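Welik Chest Rig CR-8
Wearable capture unit for bimanual robot demonstrations

Part group: Data collection / Operator equipment
Availability: In stock, ships from the Cellitz warehouse
Page revised: 2025-06-20

Overview

The CR-8 records manipulation demonstrations from the operator's chest height while two arms are run by teleoperation. It logs video together with joint positions and gripper commands on one clock, so each episode can go to policy training without a separate alignment step. Stivance and Cheng controllers are supported directly. Other controllers need the generic bridge, sold separately.

Specifications

Weight, harness included: 360 g
Recording time per charge: 8 hours
Episode buffer: 52 episodes
Cable to base station: 10 ft, locking connector
Mount: four-point harness, adjustable tilt
Output: one folder per episode, video plus state log

Recording sorting tasks

Bin-to-bin transfer is the usual first task set. Place the source and target bins side by side within reach of both arms. Keep the rims in view at the start of every episode. Objects of mixed stiffness give the most useful data: a squeeze tube deforms under the fingers, a paper box mostly does not, and a policy trained on only one kind tends to grip the other badly.

Vary the starting pose between episodes. Tubes should be recorded both standing on the cap and lying flat. Leave the second arm powered and logged even when the task needs only one – idle states belong in the training set.
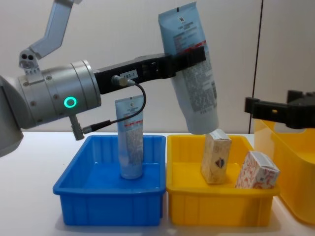
Failed grasps should be kept and marked with the foot switch at the moment of failure. The marker is written to the state log and does not interrupt recording. Episodes stopped early are closed cleanly and numbered in sequence with the rest.

Check the tilt setting again after any change of operator. A shift in camera angle between sessions is the most common cause of rejected episodes.

In the box

Capture unit and harness
Base station with power supply
Foot switch
Calibration card

Not included: arms, grippers, bins, generic bridge.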